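Part-time Folder Person (Refurbishing Desk)
Clomus Office Reuse – 2 positions – starting May

Clomus takes in what offices leave behind when they move, merge or lose interest in paper. Most of it is folders. We get zip portfolios, conference folders, the padded kind handed to new hires on their first morning and never opened again, and small pouches and cases in every shade of black. We clean them, mend them, match them up with their missing parts and pass them on to adult education programs in town, where people put paper in them.

We are looking for two people to join the folder desk. The title is informal. Payroll will call you a Refurbishing Assistant, and you may call yourself whatever you like at parties.

What you would be doing

Emptying. You would be surprised what lives in the back pocket of a portfolio. Business cards go in the shredding bin, pens go in the pen test box, and anything with a person's name and a number on it goes straight to Wenjie Xue, who runs the desk and has a locked drawer for the purpose.

Checking every closure. Zippers get run end to end. Snaps get opened and closed until you trust them. If you have never formed an opinion about a snap, you will have several by the end of your first week, and you will share them with your family.

Wiping, brushing and de-linting. Black covers show everything. We have strong views on cloths and will issue you the correct one.

Sorting into three stacks: good, mendable and parts. The third stack is where the spare zipper pulls come from, so please don't be sentimental and don't be hasty either.

Light mending. Small stitches, a dab of glue, the occasional clasp. We teach this. You don't need to arrive knowing it.

What we ask for

Steady hands and reasonable close-up eyesight, with or without glasses. Patience with small parts. The ability to sit at a table for a couple of hours and still be civil. You should be able to lift a carton of 40 folders from the floor to a cart, or be willing to ask the person next to you, who will be glad of the break.

Experience in sewing, bookbinding, shoe repair, watch straps, costume work or raising small children with complicated coats is welcome. A degree is fine. We won't hold it against you. 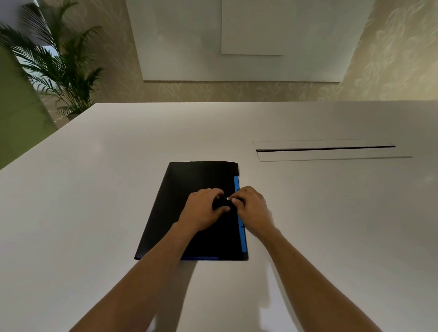
We don't set a quota. On a good day one person gets through more than 100 pieces, and on a day of stuck zippers the total can be embarrassing. Both count as a day's work. What we can't use is somebody who puts a doubtful snap in the good stack to make the stack look taller. It comes back to us, usually with a note.

Hours and pay

Thirteen hours a week, in mornings or afternoons, and you can swap with the other new person once you've met and decided you like each other. Pay is hourly, on the same scale as the rest of the workshop, and we'll tell you the rate in our first reply so you don't have to sit through an interview to find out. The break is paid. The coffee is free and tastes like it.

The workshop is on the ground floor of the Jomham building, side entrance, with an elevator to the restrooms upstairs. Chairs adjust. The radio is on low and is changed by agreement only – this has been a delicate subject and we would like it to stay settled.

How to apply

Write us a short letter, one page at most, and leave it at the Jomham front desk marked "Folder desk." Tell us when you could work and describe one thing you've repaired, including how it went. Repairs that failed are perfectly acceptable and tend to make better reading. No photo and no cover page, please. You may send it in a folder, but we will inspect the folder.

We'll invite people in for a paid trial session of two hours at the table with Wenjie. Bring your glasses if you use them. Applications are open through the end of December 2024, and everyone who writes will get an answer, including the people who tell us they mostly just like zippers.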